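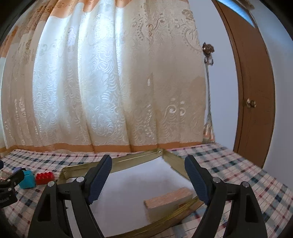
Teaching by Hand: Tabletop Tray and Tin Demonstrations

Badmont Institute for Applied Automation
Gallery posted May 28, 2020

The pictures on this page come from the household portion of the Wuretti project, a joint effort of the Badmont Institute and Potgieter Controls. The project studies how a machine may learn an ordinary handling task from a person who performs it with a gripper held in the hand. The operator squeezes, lifts and releases as the task requires, and the camera on the tool records each motion from the point of view the machine will later have.

Work in private homes began in March. Homes were preferred to the laboratory for this portion because furniture, fabrics and daylight differ from one room to the next, and a policy trained only at a laboratory bench has tended to do poorly when it leaves that bench. Participating households were asked to leave their rooms as they are. Tablecloths, curtains and open doors are all welcome.

The collection now holds 3642 demonstrations. Each is a single attempt at a single task and may last no longer than 90 seconds. Attempts that run over the limit are kept in a separate folder and are not used for training at present.

About the task

The tabletop task concerns small objects and a shallow metal container. Operators move objects in and out of the container one at a time, varying the order between attempts. The objects are chosen for their differences in size, surface and stiffness — toy bricks, stones, foam, paper goods and small packets have all been used.

Operators are given the following guidance before they start:

Approach with the fingers open and keep the object between the pads.
Close slowly. The pads will give a little against a hard surface.
Avoid dragging the fingertips along the rim of the container.
Pause briefly before release.

Blocks that rest against a rim deserve particular attention. One finger has little space to pass between the block and the edge, and the operator must turn the wrist until the pads meet the longer sides. New operators usually need some 500 attempts before this motion becomes regular.

A fuller container presents a different problem. Objects touch or lie on top of one another, and the motion that reaches one may disturb its neighbor. Such arrangements are recorded as a separate group under the Priller labeling scheme, which notes the object sought and any other object moved along the way. 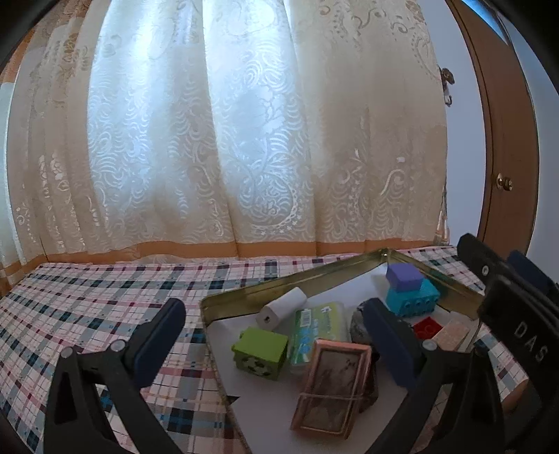
Jaws open over the gold-colored tin. A purple foam cube sits on a turquoise brick toward the back, and a grey rock lies near the right pad.

Use of the pictures

Pictures in this gallery may be reproduced for teaching purposes with credit to the Badmont Institute. Requests for the recordings themselves should be sent in writing to the project office and should state the intended use. Release 2 of the tabletop recordings is in preparation — its contents will be listed on the Wuretti project page.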